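Ticket: Dorkine tower, no display after storage
Opened by: Renata Farías
Assigned to: Eulalia Insaurralde
Status: Open, waiting on part

Reported fault: unit from the Dasville office powers on, fans spin for 20 seconds, then shuts off. No picture on the monitor, no beep codes. Same result on 2 outlets.

09:20 — Power cord swapped. No change. Case laid on its side and side panel removed. Power supply left in place, label facing up. Processor out and set aside in a tray.

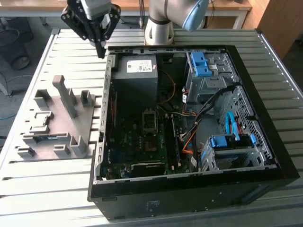
Page 2 of 3

10:05 — Socket checked under the magnifier with the retention bracket still fitted. One pin near the corner is bent. Memory module left in its slot. SATA cables not disturbed; the drive cage and optical bay can stay as they are for now.

10:40 — Supply tested on its own, all rails within range. Fault narrowed to the board.

Action: replacement board requested from Cárdenas. Do not refit the processor in the current socket. Thermal paste is in the Brirnance drawer — use the new tube.

E.I.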